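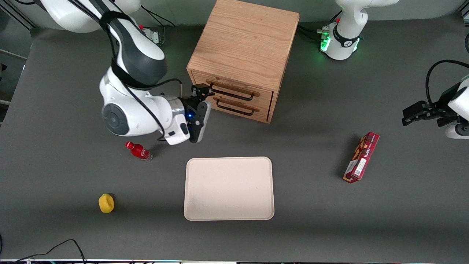

搜索 请输入关键词

开放日定在下午一点半,我到的时候门口已经排了人。Isier的实验室在一栋旧纺织楼的三层,电梯只到二层,剩下一段要走楼梯。签到处发一张胶贴,写上姓氏贴在外套上,另外发一张折页,上面印着当天的流程:先听二十分钟介绍,再分组进操作间,最后回到会议室提问。

负责讲解的是Nicanor Ayala,在这里做了五年,之前在包装厂调设备。他没有放宣传片,开场先讲了项目的范围。Isier这两年做的是双臂桌面操作,项目代号Brotgate,目标是让一套双臂系统处理家里和小店里常见的东西:开抽屉,拿瓶子,把零食放进托盘,用海绵擦桌子。他说这些动作人做起来不用想,机器做起来每一个都要单独解决,有的解决了也不稳定。

我们这一组有9个人,跟着他进了操作间。房间不大,窗帘拉着,灯光从上方均匀打下来。工作台是深灰色的,台面哑光。Ayala解释说,早先用过一张白色亮面桌,灯一照就有反光,换成哑光以后省了不少麻烦。台上摆着一只带两个抽屉的小木柜,一个米色托盘,一块黄色海绵,一个红盖子的小塑料瓶横躺着,还有一个长条形的红色点心纸盒,斜着放。两条黑白相间的机械臂伸到台面上方,末端都是两指夹爪。

柜子的把手是深色金属横杆,上下各一个。同组有位中学老师问,为什么不换成更好抓的圆球。Ayala说,横杆在市面上的家具里多见,换成好抓的,练出来的东西拿到外面就用不上。

演示从抽屉开始。操作员在旁边的电脑上发出指令,右臂的夹爪移到上层把手前面,停了一下,合拢,往后拉。第一次拉开了一半,第二次拉到底。第三次夹爪偏低,碰到了把手下沿,系统自己退了回去,重新对位,花的时间比前两次长得多。有人举着手机等着录,等得手都放下来了。Ayala在旁边说,退回去重来是去年十一月才加进去的功能,以前碰偏了就停在那里,要人来复位。

接着是瓶子。瓶子横着放比立着难,会滚。操作员让右臂从上方夹住瓶身,抬起来,转过一个角度,再放进托盘。放下去的时候瓶子在托盘里滚了小半圈,靠着边沿停住。托盘的边只高出一点点,Ayala说他们试过更深的盘子,夹爪伸进去容易碰壁,最后选了这种浅的。

点心盒由左臂来拿。盒子细长,斜着放,夹爪要先转到和盒子垂直的方向才能下手。这里能看出两条臂的配合还有些生硬:左臂动的时候,右臂要先退到一边等着,等左臂放好了再回来。我问能不能同时动,操作员说可以,但是开放日不这么跑,台边围着人,速度和动作都调得保守。

海绵是最后一项,也是当天唯一没有完成的。夹爪夹起海绵没有问题,按到台面上擦的时候,力度忽大忽小,擦到第二下海绵就从指间滑出去了。操作员试了两回,第二回擦了四五下,还是掉了。Ayala把海绵捡回来放好,说软的东西一直是他们的弱项,力控这一块由合作方Tlapale在改,下一版什么时候能用,他不愿意给日期。

操作间里没有护栏,地上贴了一圈黄黑胶带,参观的人站在胶带外面。急停按钮有两个,操作员手边一个,墙上一个。进门前Ayala让每个人都看了一眼墙上那个的位置,还让一位带孩子来的父亲把孩子往后拉了半步。

回到会议室以后是提问。问得最多的是数据从哪里来。Ayala的回答比较具体:先由人遥控机械臂做同一件事,做很多遍,每一遍把物品挪一挪位置,记录下来,再拿去训练。仅抽屉这一项,到目前为止积累了1,061条可用的记录,做坏的另外存放,也有用处。一个熟练的遥控员一上午能做多少,要看当天的任务,也要看人的状态。他说遥控这份工作比看上去累,眼睛和肩膀都累,所以排班时每人每次只坐一个小时。

一位开便利店的女士问,几年以后她能不能买一台回去理货。Ayala说,理货架要移动、要认标签、要在顾客旁边工作,每一项都不是他们现在在做的。他建议她先看看固定工位的活,比如拆箱和分拣。实验室下一步要在一家叫Erkis的烘焙店后厨试用,内容也只是把包好的盒子从一边拿到另一边,时间是打烊以后。女士记了下来,又问价钱,他说还没有定价。

还有人问机器坏得多不多。操作员这时候插了一句,说坏得最多的是线。臂上的线跟着关节来回弯,时间长了外皮会磨,接头会松。他们每周停机半天查线,该绑的重新绑,该换的换掉。夹爪的指面也要定期换,磨光了就夹不住东西。

散场时四点多,有几个人留下来,围着操作员问软件方面的事,多半是附近学校的学生。一个学生问能不能来实习,操作员让他去前台登记,说要先从摆物品和检查记录做起,至少做满一个学期。

我下楼前又回操作间看了一眼。操作员正在把东西放回原位,台面一侧摊着一张纸,上面画着各样物品的起始位置。他对着纸把瓶子转了一点方向,退到胶带外面,重新开始跑抽屉那一项。Ayala说当天晚上还要再跑26遍,白天拉到一半的那一次他们想弄清楚原因。

开放日每季度办一次,免费,要提前在前台登记,每组人数有限。操作间内可以拍照,请关闭闪光灯。

本网站使用Cookie以改善您的浏览体验。继续浏览即表示您同意我们的Cookie政策。 接受 更多设置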